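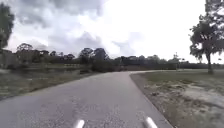
How a Library Lends a Book That Has No Paper

A library can lend you a book you never hold. It arrives as a file on a tablet, a phone or an e-reader. Two or three weeks later it stops opening. You did not carry it back, and the library did not send anyone to collect it. This page explains the steps in between.

What the library has

When a library buys a paper book, it owns that copy. It can lend it until the cover falls off, then mend it and lend it again.

A digital book works differently. The library usually buys a license. A license is a written permission that says what may be done with something. For a digital book, it says how many people may read the book at the same time, and when the permission ends.

There are several common kinds of license.

One copy, one reader. The library may lend the book to one person at a time. If the library wants two people to read it at once, it must buy two licenses.

A set number of loans. The library may lend the book a certain number of times. After the last loan, the license is used up.

A set length of time. The library may lend the book as often as it can until a date written in the license.

Pay per loan. The library pays a small fee each time someone borrows the book. Many people can read it at once, but each of them adds to the bill.

One library may hold all four kinds. The reader usually cannot tell which kind a book has.

Why there is a waiting list

Children often ask why they must wait for a digital book. A file can be copied in less than a second, so it seems that there should always be enough.

The limit comes from the license. Suppose the Poveck Town Library has 6 licenses for a popular story about sea caves, and each license allows one reader at a time. Six readers borrow it. The seventh reader must wait, even though the computer could make another copy very easily.

Suppose now that 80 readers are on the waiting list and each loan lasts 14 days. Six readers can be served in each round. To find the number of rounds, divide 80 by 6. The answer is 13 with 2 left over, so the library needs 13 full rounds and one more short one. That makes 14 rounds of 14 days, or 196 days, if every reader keeps the book for the whole loan. The last readers in line must wait for 13 of those rounds to finish before their own loan begins.

Many readers finish early. If they press the return button when they are done, the next person gets the book sooner.

What happens when you borrow

Poveck uses a reading app called Vondeo. Other libraries use other apps, but the steps are much the same.

1. You sign in with your library card number. The app sends the number to the library's computer, which checks that the card is still good.

2. You choose a book and press Borrow. The computer looks for a free license. If it finds one, it marks that license as in use.

3. The app downloads the book. The file is locked, so a person who opened it without the app would see only a jumble of signs.

4. The app receives a key. The key is a long string of numbers that unlocks the file on your device. It has an end date stored with it.

5. You read. Each time you open the book, the app compares today's date with the end date. If the end date has not passed, the pages appear.

6. The loan ends. The app stops using the key, and the library's computer marks the license as free.
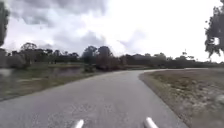

The lock in step 3 is called encryption. To encrypt something is to change it by a rule so that only someone with the right key can change it back. You can try a simple form on paper. Replace each letter with the next one in the alphabet, so that CAT becomes DBU. A friend who knows the rule can read your message by moving each letter back one place. The rule used for a library book is far harder to guess.

Reading without the internet

Once the file and the key are on your device, you can usually read with no internet connection. The end date is stored too, so the book will still close on time. The app will need a connection again to borrow another book or to send your return early.

Changing the clock on a tablet does not usually make a loan longer. Most apps check the time with another computer whenever they are connected.

How big is a book?

A book made only of words is a small file. Pictures make it bigger. Sound makes it much bigger, so an audiobook takes longer to download than the same story in print form.

The picture atlas from Drokis, a publisher of children's science books, is nearly 500 pages long and has a drawing on almost every page. On a slow connection it may take several minutes to arrive. The words in it would download in a moment if they were sent alone.

Who gets paid

The author writes the book. The publisher edits it, prepares the files and sets the license terms. A company called a distributor stores the files and runs the computers that send them out. For Poveck, the distributor is Besnard. The library pays the distributor, the distributor pays the publisher, and the publisher pays the author a share called a royalty.

Library money comes mostly from taxes. Readers pay no fee for a loan, but the book is not free to the library. A digital license can cost more than the same book in paper, and it may have to be bought again when it ends. Librarians look at the waiting lists to decide which licenses to renew.

Words to know

App: a program on a phone, tablet or computer.

Distributor: a company that stores books or files and sends them to libraries and shops.

Encryption: changing information by a rule so that only someone with the key can read it.

Hold: your place on a waiting list.

License: a written permission to use something in certain ways.

Royalty: the share of money paid to an author — it may be paid for each copy sold or for each license.

Something to work out

A library has 2 licenses for a book. Each allows one reader at a time, and each loan lasts 14 days. Both copies have just been borrowed, and 6 people are on the waiting list. If everyone keeps the book for the whole loan, how many days will pass before the last person on the list can start reading? Draw a row of boxes, one box for each loan, and fill in the readers two at a time.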